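Rules for Robot Hands: How Machines Are Taught to Hold Things Safely

Reading level: grades 4 to 6
Updated 6 August 2020

A robot hand is usually called a gripper. Many grippers have two jaws that close toward each other, like a clothespin or a pair of kitchen tongs. Some are fixed to the end of a robot arm. Others are held by a person, who moves the gripper through a job so that a robot can later be taught the same job.

Both kinds need rules. A rule that many people agree to follow, and that is written down, is called a standard. This page explains the kinds of rules that apply to grippers and why a workshop writes them down.

What is a standard?

You use standards every day. A light bulb fits the socket in a lamp because the maker of the bulb and the maker of the lamp used the same measurements. A bicycle helmet has to pass certain tests before it can be sold. Robots have standards too. Some tell the builder how to design the machine. Some tell the owner where to place it and how to keep people safe near it.

A workshop can add its own rules on top of these. Such rules are often called good practice. The ones on this page come from the Taston workshop, where grippers are tested on ordinary objects such as cups, boxes, spoons and folded cloth.

Rule 1: Limit the force

Force is a push or a pull. When a gripper closes, its jaws push on the object from both sides. If the push is too weak, the object slides out. If it is too strong, the object bends or breaks. A strong gripper can also pinch a finger.

The workshop sets a top limit for each type of object. A wooden block can take a firm squeeze. A paper cup can't. Before a new object is used, it is tested at low force first, and the force is raised in small steps. If the object changes shape, the step before that one becomes the limit.

Force is measured in newtons. To get a feeling for the unit, hold a small apple in your hand. It presses down with a force of some 1 newton.

Rule 2: Choose the grip before closing

An object can be held in more than one place. A cup that is standing up can be held around its side. A cup that is lying down can be held by the side, near the base or by the rim. Each grip has its own risks. The rim of a paper cup has a rolled edge, which adds stiffness. The wall between the rim and the base is easier to crush. The flat bottom helps the base keep its round shape.

The person or the robot has to choose a grip first and then close the jaws slowly. At Taston this is written as "place, pause, close."

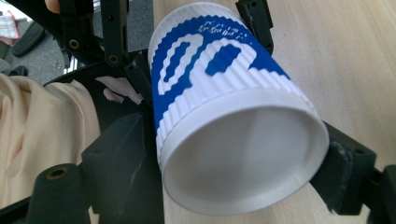
A paper cup on its side, held between the two black jaws of a hand-held gripper. One jaw presses near the base.

Ridges on a cup are useful to think about. A ridged wall touches a flat jaw only at the high parts of the ridges. This changes how much of the cup is in contact with the jaw. For that reason, a test done with a smooth cup does not count as a test for a ridged one. Each gets its own line on the test sheet.

Rule 3: Keep fingers away from moving parts

A place where two parts move toward each other is a pinch point. The jaws make one pinch point. The linkage makes more. A linkage is a set of bars joined by pivots, and a pivot is a joint that lets a bar turn. When the bars swing, the gaps between them get bigger and smaller.

The workshop rules for hand-held grippers are:

Hold the gripper only by the part made for holding.
Keep the other hand out of the space between the jaws.
Tie back long hair and push up loose sleeves.
Stop before reaching in to fix anything.

On a gripper with a motor, "stop" means that the power is switched off. Letting go of a button is not enough.

Rule 4: Check the tool

The Pirnby checklist is used before each session. It was written in May and fits on one card. It has 4 checks:

1. Are all screws and pivots in place and tight?
2. Do the jaws open and close all the way without sticking?
3. Are the jaw faces free of anything that could make an object slip?
4. Is there a clear space for the object and for the hand?

Dust matters more than most people expect. A thin layer on a jaw can lower friction, the force that resists sliding. With less friction, the gripper has to squeeze harder to hold the same object.

Rule 5: Write down what happened

A test that is not written down can't be checked by anyone else. The test sheet has a space for the object, the grip, the force and the result. Drops are recorded in the same way as successful lifts. If drops were left out, the numbers would make the gripper look better than it is.

One set of paper cup tests had 145 lifts. After 5 drops in a set, the rule is to stop and check the jaws before going on.

Words to know

Gripper: the part of a robot, or a hand tool, that holds objects.
Jaw: one of the parts of a gripper that presses on the object.
Linkage: bars joined by pivots so that they move together.
Pinch point: a place where a finger could be squeezed.
Standard: a written rule that many people agree to use.

Try it

You need kitchen tongs and an empty paper cup. Lay the cup on its side on a table. Pick it up with the tongs near the base, then near the middle, then by the rim. Do this 3 times for each place. Write down whether the cup stayed round, bent or fell. Then write one rule that would help another person do the job without crushing the cup.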